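About Clasau

We write the software that sits between a robot's sensors and its motors. Perception, planning, control, and all the tooling that holds those three together on a bad afternoon. If you've ever watched an arm pause in front of a drawer and wondered what on earth it was thinking about, that pause is our favourite subject!

Clasau started as a two-person contract shop doing motion planning for packing lines. The work was good, but we kept building the same things over and over: a log viewer, a way to replay a failed grasp, a script to check that the clocks on two sensors agreed. By the third client we had a folder of little tools we liked better than the projects they came from, so we cleaned them up, gave them silly names and made them the business.

What we make

Tello is our recording and replay tool. It takes in video, joint positions and gripper width, lines them all up on one clock, and lets you scrub back and forth to the exact moment things went sideways. It will open a session of 1000 episodes on an ordinary laptop (we test on the oldest one in the office, a machine with no F7 key).

Grudness is the planner. You give it a goal and a rough idea of what's in the way, and it hands back a path the arm can follow at a sensible speed. It replans while moving, so a bumped tray or a wandering elbow doesn't mean starting over. Version 4 rewrote the collision checker from scratch and we're still a bit giddy about how much quicker it is.

Prisevico is the youngest of the three, and the one we argue over most. It looks after perception for thin, shiny, tangled and otherwise annoying objects: cutlery, cable ties, knitting needles, pens. Most detectors were raised on boxes and mugs. Ask one where a single skewer ends and the next begins and it gets very quiet.

How we work

We're a small team and everyone touches everything. Whoever changes the controller also labels data, and whoever labels data gets to complain about the controller in the same meeting. Our regression suite has 3029 replayed grasps in it, and a change doesn't go out until it has been run against every one of them. In March we added another 400, nearly all of them failures, and broke our own build for a week. Great week, learned heaps.

We keep our test tasks close to home. Sorting, putting away, standing things upright, tidying a table. They sound easy until you write down what "tidy" means in code.

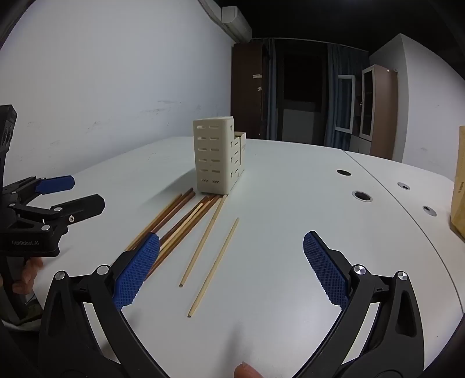
Words by Jairo Huanca, perception and tooling

Chopsticks are my pet problem. When they lie in a bundle, the dark ones blur into each other and a pale one in the middle can split the group in two as far as the segmentation is concerned. The holder has its own tricks, with rows of slots on the front that an edge detector finds completely fascinating. Prisevico now fits each stick as a line with two ends and a guess at what's hidden, then passes Grudness a ranked list of places to grab. Strays lying apart from the bundle go to the top of the list.

I'd love to say it's solved. Two sticks crossing at a shallow angle still fool it, and I have a whiteboard full of ideas for that.

Working with us

We take on a few outside projects each year, mainly labs and small manufacturers who have an arm that nearly does what they want. We also love hearing from students. Send us your weirdest log file and we'll open it in Tello and write back with what we find.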